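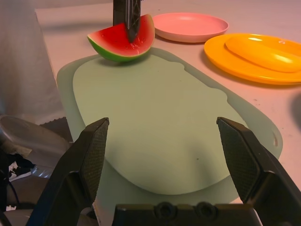 *Watermelon on the board. Sold by the slice, it costs more than most people think.*

# Sell me the whole melon

The supermarket in Staststead has stopped stocking whole watermelons. There are quarters, halves in cling wrap, and plastic tubs of cubes with a little fork clipped under the lid. I asked at the service desk in January whether whole ones were coming back and was told that customers prefer the convenience. I am a customer and I was not asked.

This column is about packaging sizes, and I will admit that it is a dull subject. But how food is divided up before we get to it decides a fair bit of what we spend, what we throw out and how often we have to drive to the shops, and I think the decision has drifted too far from the people doing the eating.

Start with the melon. A whole one keeps on the laundry floor for a week or longer if the house stays cool. Once it is cut, it has to go in the fridge and it has a few days at best. So the shop that sells only cut fruit has sold you something with most of its useful life already used up, and charged more per kilo for doing so. Somebody has been paid to cut it, wrap it and label it, and I don't begrudge them the wage. I object to being unable to decline the service.

The same thing has happened to pumpkin, to cabbage and now to celery, which comes trimmed to the length of the bag. Cheese is sold grated. Garlic is sold peeled, in a jar, and tastes of the jar. Each of these is a reasonable product for somebody. My neighbour has arthritis in both hands and could not get through a Queensland Blue with anything short of a chainsaw, and pre-cut pumpkin means she still makes soup. People who live alone don't want six kilos of watermelon. I have lived alone and I remember eating the same cabbage for nine days.

None of that explains why the whole vegetable has to go. When Barros, the greengrocer on the Jostden road, still had both shops open, there was a bin of whole melons out the front and a few halves inside on ice. If you wanted a smaller piece, you asked, and one of the staff cut it for you at the back counter. It took two minutes. The price was chalked up per kilo, the same for whole and half. The Staststead shop closed in October and the Jostden one is now a half-hour drive each way, so I go when I have some other reason to be out there.

The usual answer is that cutting and wrapping reduces waste. The argument goes that a household that buys half a cabbage won't throw out the other half. I can believe it in some kitchens. What I would like to see is the other side of the ledger, because cut produce that doesn't sell by its date can't be put back in the bin for tomorrow. A whole cabbage with a tired outer leaf can have the leaf pulled off. A tired tub of melon cubes goes in the skip, along with the tub.

Then there is the plastic. Our council collected soft plastics for a while through a bin near the library, and it was always full. The bin has gone and we are back to putting cling wrap in with the general rubbish. A watermelon arrives in a rind that has done the job well for a very long time. Take the rind off, or expose the inside of it, and you need a replacement, and the replacement goes to landfill.

I kept our receipts for a year, which my family regards as a symptom of something. I am not going to pretend that one household's shopping proves anything about the country. But when I sat down and compared what we paid for cut and packaged fruit and vegetables with what the same weight would have cost loose at the Jostden shop, the gap came to a bit over $200. We are not big spenders and we were already trying to avoid the tubs. For a family with three teenagers I imagine it is a good deal more.

Price labels make this harder to see than it should be. The unit price is there, in small grey type under the large one, but I have found halves marked per kilo, quarters marked each and tubs marked per 100 grams, all on the same shelf. You can do the sums standing in the aisle. Most people have a trolley, a child and somewhere to be. I would like one unit for one kind of food, printed large enough to read without glasses. That would cost the shops very little.

There is also a loss that doesn't appear on a receipt. Picking a melon is a small skill, and it is learned by picking melons. My father looked for the yellow patch where the fruit had rested on the ground, and he lifted two of a similar size and took the heavier. He knocked on them as well, though I never learned what he was listening for and I suspect he wasn't sure either. My kids have hardly had the chance to choose a bad one. They have seen the inside of every melon they've bought, through plastic, and they believe this is how it is done.

Something similar goes for knives. I was cutting up fruit at the bench by the time I was eight, badly, with someone watching. You find out that a melon rolls, that you need a flat side down before you do anything else, and that a blunt knife is worse than a sharp one. A child who meets food only in cubes arrives at the first share house without any of this.

I know the replies. Staststead has 3000 people, the supermarket has to carry what moves, and shelf space is limited. A regional manager for the chain, which trades here as Isetia, wrote back to me politely and said that the range is reviewed each season. I accept that a small town can't have everything. A single crate of whole melons on the floor near the door, in summer, is not everything. It takes up less room than the display of pool noodles that stood there until last week.

So my request is modest. Keep the tubs for those who want them, and the halves, and the peeled garlic if you must. Put out the whole thing as well, at a fair price per kilo, and lend a knife and a pair of hands to anyone who asks for a smaller piece. I will be in for bread on the way home either way, and I'll ask at the desk again.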